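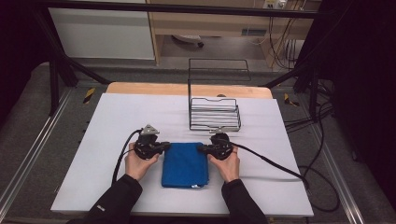 Rice goes mushy on the bottom when baked in a covered casserole

Posted by Areeba Gondal in Home Cooking, Rice and Grains

I make a baked chicken and rice dish in a 2 quart covered casserole. Long grain white rice, uncooked, goes in first, then browned onions, then broth, then bone-in thighs on top. Lid on, 375 F, until the chicken is done.

The top layer of rice comes out slightly firm and the bottom inch is paste. It has happened four times in a row. I have tried less broth (top layer got hard, bottom was still paste) and I have tried stirring halfway through (everything was paste). The rice is not rinsed. The broth goes in straight from the refrigerator. The dish is a heavy Skitar stoneware one, if that matters. Oven is electric, no convection.

What should I change first? I would like to change one thing at a time so I know which one it was.

Razia Hayat

Change the broth temperature first. Cold broth in heavy stoneware takes a long time to come up to a simmer. During that time the rice sits in lukewarm liquid, soaks it up and sheds starch, and the starch settles. By the time the top of the dish is hot enough to cook anything, the bottom grains have been swelling for a good while.

Bring the broth to a full boil on the stove and pour it over the rice right before the dish goes in the oven. Put the lid on immediately. If the lid is loose, lay a sheet of foil over the dish and press the lid down on top of it. A loose lid is the usual cause of a hard top layer, and it will also explain why cutting the broth made the top worse without helping the bottom.

Second change, if the first is not enough: rinse the rice in a strainer until the water is mostly clear, then let it drain for 15 minutes. Wet rice carries extra water into the dish, so don't skip the draining.

Third: thighs give off a lot of liquid. For 2 cups of rice I use 3 cups of broth when there is bone-in chicken on top, and 3 1/2 cups when there is not. Brown the thighs skin side down beforehand and pour off the fat.

Do not stir. When the rice is tender, take the dish out and leave it covered for 20 minutes. The moisture evens out between the layers during the rest. Then fluff with a fork from the edges inward.

One caution on the stoneware. Check that yours is rated for boiling liquid, and don't pour it into a cold dish. Run hot tap water in the dish first and dry it.

Shamim Awan

Just use parboiled rice. Never had a problem with it. Costs a little more.

Pranab Majumder

Agree with Razia on the hot broth. I would add rack position. In an electric oven the lower element cycles on directly under the dish, and on the bottom rack the base gets much more heat than the top. Use the center rack.

Parboiled does hold its shape better, but it needs more liquid and more time, so don't swap it in at the same amounts. Add 1/4 cup of broth per cup of rice and check it 15 minutes later than you normally would.

Also measure the rice level. In a narrow deep dish I get uneven layers no matter what I do. The same amount in a 9 by 13 pan under tight foil cooks evenly.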